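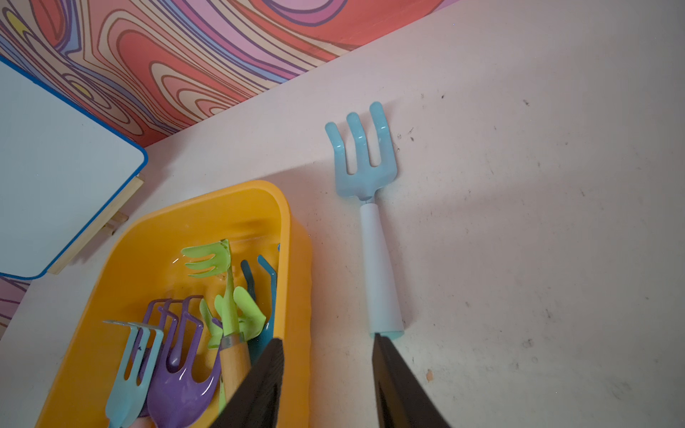 Thread: reading the Granton tidy-up result slowly

1/ Temitope Odukoya sent me the Granton write-up with the subject line "looks solved?" Two arms, a yellow tub, a pile of toy garden tools. Policy trained on 2000 teleoperated demos, 80 percent success. I have questions, mostly about the 80.

2/ Start with what a success is. In the Granton protocol a trial passes if every tool is inside the tub when the timer runs out. Drop one, pick it up, drop it again, get it in at the last second: pass. I'd call that a retry budget with a good score attached.

3/ Then the split. Train and test use the same tools, same tub, same table. The layouts are "randomized," meaning a person put the tools down by hand. People are bad at random. We put rakes side by side with the handles toward us, the way we'd lay out forks.

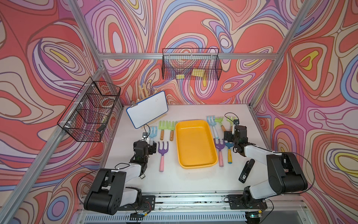 4/ and a policy will happily learn that habit. If handles always end up near the operator, "reach for the near end" will carry you a long way without the model knowing what a handle is. Cheap test: turn half the tools around and run it again. I can't find that test anywhere in the write-up.

5/ Uchenna Mohammed's answer to this is the swirly wallpaper. Loud background, so the model can't lean on a blank wall. Fine, I like the idea. But if the same wallpaper is up for training and for eval, it's just a wall. The model gets to memorize the swirls too. Swap the print between the two and I'll be impressed.

6/ Seeds: 3. Error bars: none. The gap to the Guerra baseline is smaller than the spread I usually get from restarting the same run. Maybe the gap is real. Show me the spread.

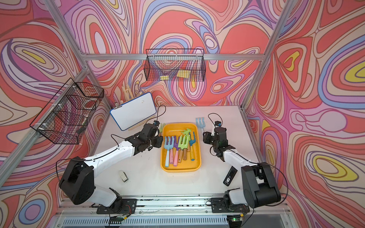

7/ My bigger gripe is the all-or-nothing score. I'd want partial credit, logged per tool. Take a state with a heap of forks in the tub and one light blue fork still standing on the table beside it. Under the Granton rule that's a zero, same as never moving. A method that stalls there every time and one that freezes at the start get the same number, and those are very different bugs.

8/ Trotport had the same problem in July. They rescored per object and almost the whole ranking flipped. Cuneck still reports both numbers, which costs them one extra column.

9/ To be fair to Temitope, the wrist cameras do seem to help, and that ablation is the one part I'd cite today. It's also the one part with a decent number of trials.

10/ Rerun with flipped handles, a different wall and per-tool scores, and I'll take back most of this. Uchenna says the logs are still around. Please post them.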